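Caring for Your Ball Glove, Cap and Uniform at Home

Ball season is here again, and so is the pile by our back door. Two gloves, a catcher's mitt, three caps, somebody's cleats and a pair of white pants that are no longer white. I love this time of year! I also love getting a whole season (or five) out of good gear, and nearly everything you need for that is already in the house.

These are the things I do for our bunch on the Holarden rec team. Some I learned from my mother-in-law, some from the other parents in the bleachers, and a few by wrecking something first.

Breaking in a new glove

Please don't put it in the oven. Don't put it in the microwave either, or leave it on the dashboard. Heat dries the leather and weakens the laces, and a glove that feels wonderfully floppy in May can be splitting by the playoffs.

Play catch with it. That's the big one, and it's the fun one. When you can't get outside, sit on the couch with a ball game on and pound the pocket with a wooden mallet or an old ball stuffed in a sock. Fold it the way you want it to close – thumb to ring finger for most infielders, thumb to pinky if you like a bigger pocket – and work the hinge with both hands. Then put a ball in the pocket, tie it shut with a wide strip of old T-shirt and leave it overnight. I aim for 50 throws a day on a new glove, and after 9 or 10 days it usually starts to feel like it belongs to somebody.

Go easy on the conditioner. A dab the size of a pea, rubbed in with a soft cloth, does the whole palm. Too much makes the leather heavy, and you can't take it back out.

Cleaning a dirty glove

Brush off the dry dirt first, getting into the webbing and between the fingers with an old toothbrush. Wipe with a barely damp cloth and a little saddle soap, then wipe again with a clean one. Stuff the fingers with paper towels, put a ball in the pocket, and let it dry in the shade with plenty of air. Conditioner goes on last, once the leather is fully dry. Twice a season is enough for us.

Check the laces while you're at it. A loose knot at the heel takes a minute to fix at home and is a real pain to fix in the third inning.
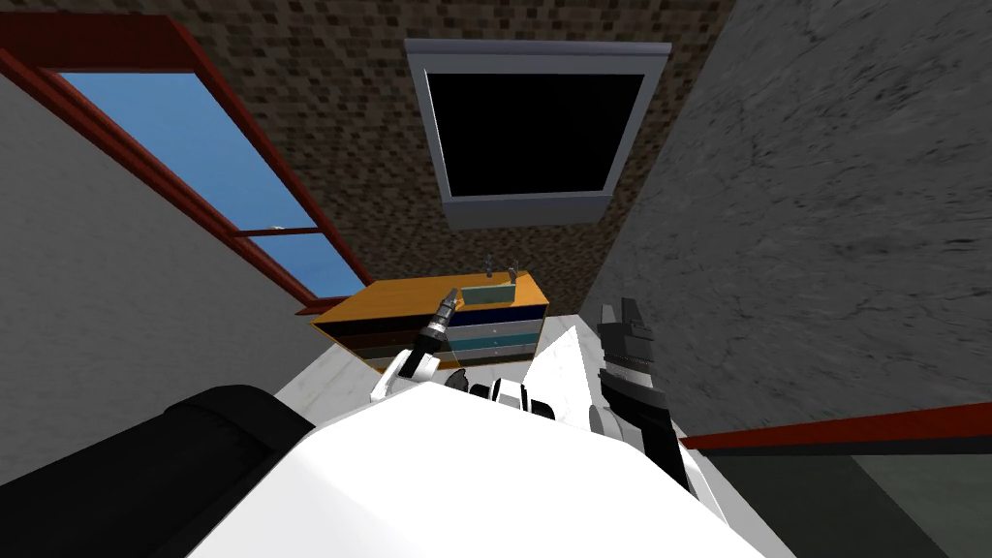
Caps are the thing people ask me about most, and they're easier than you'd think! Never run one through the washing machine if you care about its shape. Fill a basin with cool water and a squirt of mild dish soap, dip a soft toothbrush, and start with the sweatband, where all the salt and sunscreen end up. Then do the crown in small circles and go lightly over the stitching. You don't need a big laundry tub for any of it. A small rectangular basin like the green one set into that orange-brown cabinet top, with a faucet behind it, is the kind of setup I mean. Rinse until the water runs clear, press (don't wring) with a towel, and dry the cap over an upside-down bowl that's close to the size of your head. Older caps with a cardboard brim shouldn't be soaked at all, so spot clean those with a cloth.

For the white tide line that shows up on dark caps, mix one part white vinegar with two parts water, dab it on, wait ten minutes and rinse. Test it on the inside first.

Getting infield clay out of white pants

My mother-in-law's rule is to let the mud dry, and she's right. Wet clay just gets pushed deeper into the knit. Once it's dry, take the pants outside and whack them against a fence post, then brush. You'll be amazed how much falls off.

After that:

Run cold water through the back of the stain, from the inside out.
Rub in a plain bar of laundry soap until you've got a good lather, and scrub with a stiff brush.
Soak in cold water with a scoop of oxygen cleaner for a few hours, or overnight if there was a lot of sliding.
Wash on cold and look before you dry. If you still see orange, soak again.

Skip chlorine bleach on red clay. It can set the rust color, and it yellows a lot of polyester knits besides. Grass is a different stain, and for that I use the vinegar mix from the cap section before the soap.

Kerubo Nyamweya washes for two catchers, poor woman, and she swears by turning the pants inside out for the soak so the knees don't pill. I tried it in January on some old practice pants and I've done it that way ever since.

Jerseys with numbers

Inside out, cold water, gentle cycle, no fabric softener. Softener coats the fabric so it stops wicking sweat, and it can loosen heat-pressed numbers too. Hang them to dry on a wide hanger. If a corner of a 7 is already lifting, lay a thin cotton cloth over it and press with a warm iron for a few seconds at a time, no steam. It won't hold forever, but it's gotten us through to the last game more than once.

Cleats, bats and the bag itself

Knock cleats together outdoors, pop the insoles out and stuff the shoes with newspaper. Change the paper after an hour if they're really soaked. A popsicle stick is perfect for packed dirt between the spikes, and it won't scratch.

Wooden bats get a wipe with rubbing alcohol on a rag, which takes off ball marks and old pine tar. Store them somewhere dry and upright, handle up. Metal bats just want soap and water, and a fresh grip when the old one goes slick. Start the new wrap at the knob, overlap by a hair and keep it stretched the whole way up.

Then there's the bag. Empty it after every game, all of it, down to the sunflower seed shells. Shake it out, sprinkle baking soda in the bottom, leave it open overnight and vacuum in the morning. I keep a fabric pouch of cedar shavings in ours during the week and it smells so much better – my car does too!

Got a trick for scuffed batting helmets? I've been using a melamine sponge, very lightly, and it takes off the marks but leaves the shiny ones a bit dull. I'd love to hear what works at your house.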